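Mindley Figure Collection: Owner's Guide
Contents
Previous section: Unpacking the Starter Crate
Next section: Trading and Lending

Section 4. Setting Up the Feltar Display and Registering Figures

Revised Jan 11, 2021. Replaces the leaflet supplied with Series 1.

4.1 Scope

This section covers assembly of the Feltar tiered display, placement of Series 2 figures, and entry of those figures in the Curer catalog. Owners of the Ifans travel case should read 4.6 before placing any figure in storage. Series 1 figures may be used with the Feltar display if the adapter pegs are fitted first.

Series 2 consists of 149 figures, of which 29 are classed as Rare. A checklist is printed on the reverse of the poster folded inside each Starter Crate. The checklist gives the character name, the team, the finish, and the catalog code. The catalog code is also molded on the underside of the left foot. On figures without feet, look on the base of the tail or the underside of the body.

Caution: Figures and adapter pegs are small parts. Keep them away from children under three.

4.2 Before you begin

Confirm that the display box contains the following:

Back panel, marked F
Side panels, left and right
Shelf tiers, 10
Clear front door with hinge pins
Bag of adapter pegs
Code card, sealed

The code card carries a single-use registration code. Do not open the seal until you are ready to complete 4.4. A code that has been scratched or torn cannot be read over the telephone by the service desk and will have to be exchanged by mail.

4.3 Assembling the display

1. Lay the back panel on a flat surface with the letter F facing up.

2. Press the left side panel into the slots along the edge of the back panel. Begin at the bottom slot and work toward the top. Each slot will click.

3. Repeat with the right side panel.

4. Slide the shelf tiers into the side panels from the front. The lowest tier has no lip. All other tiers have a lip, and the lip faces the door.

5. Insert the hinge pins at the top and bottom of the left side panel.

6. Lower the door onto the pins and close it gently. If the door does not close flush, remove the top tier and check that it has been pushed fully back.

7. Stand the display upright.

Note: The display may be hung on a wall. Use the two keyhole openings in the back panel and screws suited to the wall. Screws are not supplied. An empty display should be hung first and the figures added afterward.

Caution: Do not place the display in direct sunlight. Figures with the slime, frost, or glow finish will fade, and the glow finish may become tacky to the touch.

4.4 Registering the collection

Registration is optional for display purposes. It is required for trading, for the character pages, and for the bonus episodes of the web series.

1. Open the Curer site and select Sign In. If you do not hold an account, select Register. Accounts for persons under 13 must be opened by a parent or guardian.

2. Select My Shelf, then Add a Display.

3. Open the seal on the code card and enter the code. Letters may be entered in capitals or lowercase.

4. Choose Series 2 from the list. The site will draw an empty shelf that matches the one you have assembled.

5. Enter the catalog code of each figure and select Place. The figure will appear on the first free peg. It may be dragged to another peg at any time.

6. When all figures have been entered, select Save Shelf. A shelf that has not been saved will be cleared when you sign out.

If a code is refused, compare it again with the foot of the figure. The numeral 0 and the letter O are both used. In Series 2 codes the letter O appears only in the first position, and only on figures belonging to the Oddment team.

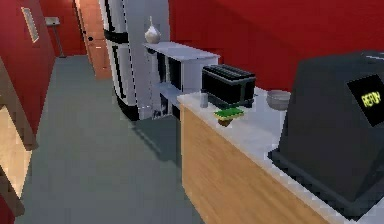

Teodoro Lozano, commenting on the online edition of this section, reported that his glow finish figures were refused until he left off the final letter of the code, and asked whether the poster or the site was in error. He added that the same figures in the standard finish had been accepted at the first attempt, and that he had by then typed in most of a shelf and did not wish to lose it.

The poster is correct. The final letter denotes the finish and should be entered. Catalog entries made without it are stored as standard finish, and a Rare figure recorded in that way will not count toward the Rare total. Owners who registered figures before the November update should review their shelves as follows:

1. Select My Shelf, then Review Finishes.

2. Open any entry marked with a gray dot.

3. Type the full code, including the final letter, and select Replace.

4. Save the shelf.

Replacing an entry does not alter its position on the shelf and does not use up a registration code.

4.5 Duplicates and variants

A duplicate is a second figure with the same catalog code in full. A variant is the same character in another finish and has its own code. Duplicates may be entered, and the site will place them on the lowest tier under the heading Spares. Variants are placed beside the standard figure if a peg is free.

Figures packed with the web series playsets carry the same codes as those sold in blind bags. They may be entered in the usual manner. Accessories, vehicles, and carry tubs have no code and cannot be registered at this time.

Misprints, including figures with missing paint or with two left arms, are not variants. The catalog does not list them. Owners may record a misprint in the Notes field of the standard entry. Such notes are private unless the owner selects Share.

4.6 Use with the Ifans travel case

The Ifans case holds one tier at a time. Remove the tier from the display with the figures in place, lower it into the case, and close both latches. Figures taller than the molded line inside the lid must be laid flat in the side pocket.

Do not carry the case by the lid. Do not store soft-bodied figures in the case for more than one week. Pressure from the foam may leave a mark on the face.

A tier that is away from the display may be shown as Traveling on the site. Select the tier, then select Traveling. Figures on a traveling tier cannot be offered for trade until the tier is returned.

4.7 Cleaning

Wipe the panels and the door with a soft, damp cloth. Figures with a standard finish may be washed in lukewarm water with a little dish soap and left to dry on a towel. Figures with the frost finish should be dusted only. Do not use alcohol, window cleaner, or any abrasive pad.

4.8 Common faults

Door falls open: the top hinge pin is not fully seated. Remove the door and press the pin down until its collar meets the panel.

Figure leans forward: an adapter peg has been fitted backward. The notch on the peg faces the wall.

Shelf appears empty after sign-in: the shelf was not saved, or a second account has been opened under another e-mail address. Check both before contacting the service desk.

Character page will not open: the figure has been placed under Spares only. Move one copy to a numbered peg and save.

Requests for replacement panels should state the letter molded on the panel and the series printed on the box. Figures are not replaced individually.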